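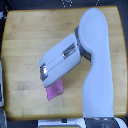 Laundry and Linen Folder, part time
Kanent Table Linens, Andville

Kanent is looking for a part-time folder to join the finishing room at our Andville shop. We rent and launder cloth napkins, tea towels, dishcloths and small table covers for restaurants, inns and event halls in the area. The finishing room is where clean cloth gets sorted, checked, folded and bundled before it goes out on the van.

This is a standing job with a lot of repeat work. It suits someone who likes to keep their hands busy and who notices small things, such as a loose hem or a faint mark near a corner. You do not need to have worked in a laundry before. Most of the people we have now came from kitchens, stores or house cleaning.

What you will do

Sort clean pieces by size and color at the folding tables. Our regular colors are white, cream, pink, slate and dark green, and customers do notice when a cream napkin ends up in a white bundle.

Check each piece on both sides. Anything stained goes back to the wash bin. Anything torn goes to the mending shelf with a tag on it saying where the damage is.

Fold to the card. Every customer has a fold card on file. Most want a plain quarter fold, but the Peline Inn takes a long fold with the hem turned in, and two of the event halls want theirs flat and unfolded. You will be shown all of these.

Bundle, band and label the finished stacks and put them on the right cart.

Wipe down the wooden tabletops at the start and end of every shift. No bleach on the wood, please. We use a mild soap and a cloth that has been wrung out well, and the tops are oiled every January when the shop closes for stock count.

Sweep lint from the floor and empty the lint bins.

In a normal week the room handles 2,000 pieces. The weeks before the holidays and in early summer are heavier, and we will ask if you can take an extra shift then. Extra shifts are optional.

What we are looking for

You should be able to stand for most of a shift, with breaks, and lift a full basket onto a table. You need to be able to tell close shades of color apart, or be willing to use the shade cards taped up over the sorting shelf. You should be able to read labels and write a short note in English. Good attendance matters more to us than speed. Speed comes with practice, and we don't time anyone in their first 3 months.

If you have allergies to detergent or fabric dust, tell us before you start. We can supply gloves and masks, and our detergent is unscented.

Sewing is a plus. If you can do a straight hem on a home machine, say so when you apply, as there is often mending work for anyone who wants it.

Hours and pay

Shifts begin at 8 in the morning and end at 2 in the afternoon, four days a week. You can tell us which days suit you best and we will try to work around them. There is a paid half-hour break and a shorter one later in the shift. Pay is hourly and is set out in writing with your offer. Mending is paid at a higher rate. Aprons are provided and we wash them here.

The shop is on the ground floor of the old Sandhu building, at the back of the lot. There is free parking by the loading door and a bus stop at the corner. The finishing room is heated in winter. In summer it gets warm by noon, so dress lightly. Closed-toe shoes are required all year.

How to apply

Write to Zarmeena Dhanial, finishing room supervisor, at the shop, or drop off a note at the front counter during opening hours. A resume is fine but we don't require one. Please include your name, a phone number, the days you can work and a few lines about any jobs you have done on your feet or with your hands. Applications should reach us by 5th February.

We will call everyone who applies, whether or not we can offer a place. Those we ask in will spend an hour in the finishing room, folding and sorting with the rest of us, and that hour is paid. Bring reading glasses if you use them for close work.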